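Lilen Workshop Members Release Plans for Ravn, a Home-Built Robot Arm for Household Items

FOR IMMEDIATE RELEASE
2026-06-28

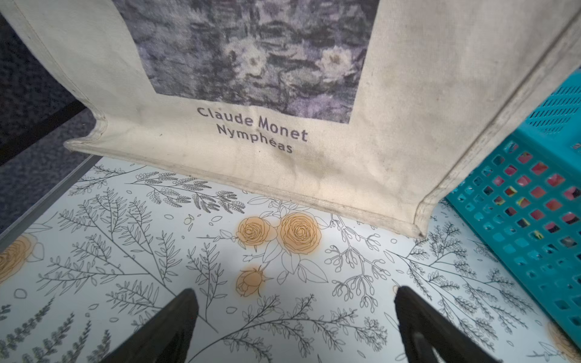

Members of the Lilen shared workshop today released the full plans for Ravn, a tabletop robot arm built to pick up and move ordinary household items. The release covers the printed parts, the wiring diagram, the control software and the parts list, and all of it is free to download and change. Ravn has a two-finger gripper with a small camera mounted behind it, so the arm gets a close view of whatever it is reaching for. Most of the group's practice items come from members' homes. They include a canvas tote bag with a Monet water lily print, a teal plastic basket with a perforated grid, and a surface patterned with ferns and orange roses.

"Cloth is the hard part," said Adaeze Okoro, who wrote most of the control software. "A mug keeps its shape when you touch it. A bag folds over, the handles go somewhere else, and the grip you planned a second ago is no good anymore."

The build began in December, when Okoro and Mostafa Lamrani took over a bench at the back of the workshop. Their first arm used a single-finger hook and could lift a bag only by its handles. It was dropped in favor of the present gripper, which has two fingers driven by one motor. The fingers can be swapped by removing 2 screws per side.

Lamrani designed the arm so that it can be put together with hand tools and a standard desktop printer. The longest printed part takes one overnight run. The base clamps to a table edge and needs no drilling. The plans list 213 parts, counting every screw and washer, and members have marked which ones can be replaced with whatever a builder has in a drawer.

"I wanted somebody to be able to build it on a kitchen table and still eat there that night," Lamrani said. "The clamp comes off in a minute. The cables took us much longer to sort out. Version 1 had them hanging off the elbow joint, and they caught on everything."

The current version, numbered 2, runs the cables inside the forearm and adds a strain relief at the wrist. It also moves the camera back from the fingertips. Earlier, the lens sat so close that a bag or a box filled the view before the fingers reached it, and the arm lost track of the table underneath.

Patterned surfaces were added to practice sessions this spring after Ayane Fukuda, who runs the group's test bench, noticed that the software was doing well on plain white board and badly on everything else. Printed leaves and flowers were being picked out as small objects. Fukuda now changes the covering between sessions and keeps a written log of each attempt, including the failed ones. The group plans to publish the log once it reaches 1000 attempts.

Ravn is not sold as a kit and the group has no plans to sell one. Motors for the present build were bought at a discount from Derutex, a local parts supplier, which has also agreed to keep the same motor in stock for other builders. The control board is the Dirkumov, a design by workshop member Ibrahim Balogun that was first made for a camera slider. Board files are part of the download.

Builders should note that the arm has no force sensor. Speed is limited in software, and the plans call for a stop button wired directly to the motor supply. The group asks that this button not be left out. Children should be kept clear of the arm while it is powered.

Work on the next version has started. It will have softer fingertips and a longer upper arm, and Balogun is redrawing the board to fit inside the base.

Lilen will hold a build evening for people who want to start their own arm. Places are limited by bench space and members get first choice. Printed copies of the plans can be picked up at the workshop desk.

Press contact: Uchenna Oyewole, Lilen Workshop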